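Workshop > Surfaces > Cleaning a glossy worktop

How to get a glossy pale worktop clean enough to stop looking at it

Whoever decided that work surfaces should be shiny has never owned a sleeve with crumbs on it. Ours at Flarkside is pale, glossy and unforgiving, and since January I have been the one who wipes it. What follows is the method I've settled on, after trying several worse ones.

You will need two microfibre cloths (one for wet, one for dry, and don't swap them halfway), a soft brush, washing-up liquid, a bowl and a spray bottle. Leave the scouring pad under the sink.

1. Clear everything off. Moving the mug from left to right as you go is a way of cleaning half a worktop twice.

2. Brush before you wet anything. Grit plus water plus enthusiasm equals scratches, and on gloss you'll be visiting them for years.

3. Put 1000 ml of warm water in the bowl with a small squirt of washing-up liquid. Small. If it looks like a bubble bath you will be rinsing until teatime.

4. Wring the wet cloth out hard and wipe in long straight strokes, back to front, each overlapping the last. Circles feel thorough and leave circles.

5. Fill the spray bottle with 200 ml of plain water, mist lightly, and dry straight away with the second cloth.

Now check it, and do this with the lights on. Get your head down low and look along the surface towards the reflections. Standing over it tells you nothing, and you'll go home pleased with yourself.

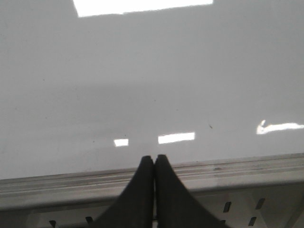
Issue 113, p. 19

A light fitting mirrored in a glossy top should have a reasonably crisp outline. Faint specks and smudges like these hide well in the plain grey stretches, so move your head and let the bright patches travel over every part of the surface. Where a speck shows up, try a damp fingertip first. If it stays put, lay the wet cloth over it for a few minutes and have a biscuit — away from the worktop.

The raised strip along the edge wants doing separately. Wrap the cloth over a fingernail and run it along the join in one direction, then wipe off whatever you've dragged out. I skipped this for weeks and kept wondering where the new crumbs came from.

Comments (3)

Straight strokes made a big difference on my desk. The fingernail business is disgusting but it works.

Would you use vinegar in the spray? My water is very hard and I get spots whatever I do.

I'd dry it faster before I'd reach for vinegar. Mine came with a care leaflet that said no acids, so have a look for yours first.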